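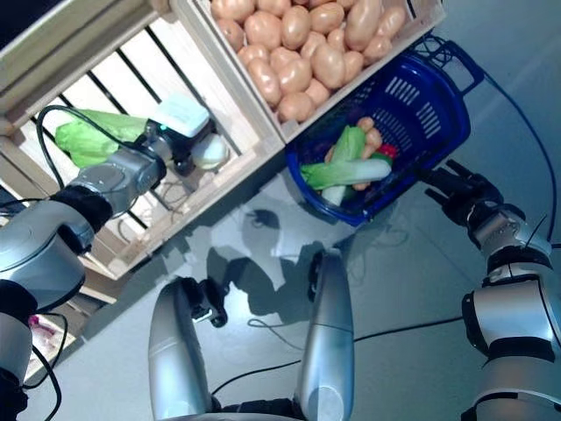 Potatoes and a head of lettuce in wooden crates. Photo: Hadgu

Gimby to open weekly growers' market in Mellport this November

MELLPORT - Gimby, the regional grocery company, will open a covered growers' market on the site of the former Hesance bus depot in November. The market will run every Saturday through the winter and will have space for 19 stalls.

The depot has stood unused for two years. Gimby has signed a lease on the main hall, which covers 4,000 square feet, and has paid for a new roof, lighting and drainage. The old ticket office will become a small kitchen where stallholders can heat soup and bake.

Stall fees are set at $5 per foot of table for the first season. Growers can book a single Saturday or the whole winter. Anyone who farms, gardens or keeps bees within the county may apply, and there is no minimum quantity.
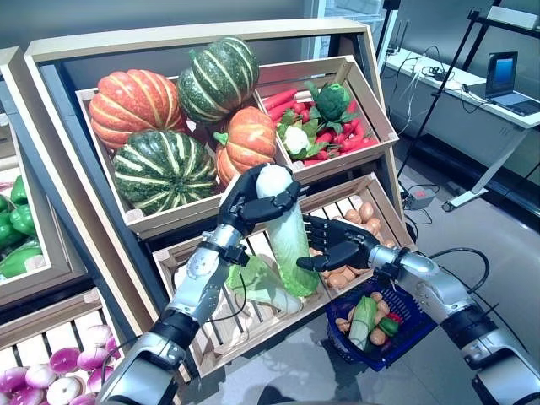
Opening day will center on squash and root crops, which most local farms have in storage by then. Growers are asked to bring goods in open crates that can go straight onto a slanted stand. Mixed colors sell well at this time of year, and a crate of orange and green striped pumpkins like this one will draw people in from the street side. Bagged goods are allowed but should be kept to the back of the stall. Prices must be shown by the pound or by the piece.

Hadgu, the Mellport design studio, is handling signs and printed material for the market. A stall map will be posted at both entrances and handed out at the door.
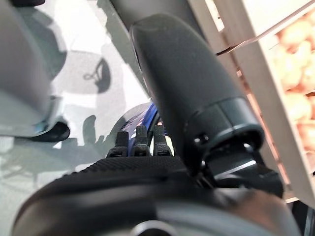

Photo: Hadgu

Parking will be free in the lot behind the depot until 2 p.m. The lot has a separate entrance for delivery vans, and stallholders can unload there before the doors open. Bike racks are being added along the north wall. Dogs on leashes are welcome in the yard - but not in the hall. 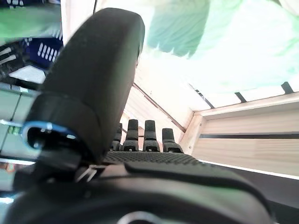 Signs for the market will use few colors so they can be read from across the hall. Exits and restrooms are marked in white on dark gray. Stalls that take food benefit cards will carry a bright blue ring, close in color to the one at the base of the thumb in the photo, and the same ring will appear on the stall map. Card readers will be supplied by Gimby at no charge.

Applications for stalls are open now at the customer service desk of the Gimby store in Mellport. Growers who apply will get a written reply with a stall number and an unloading time.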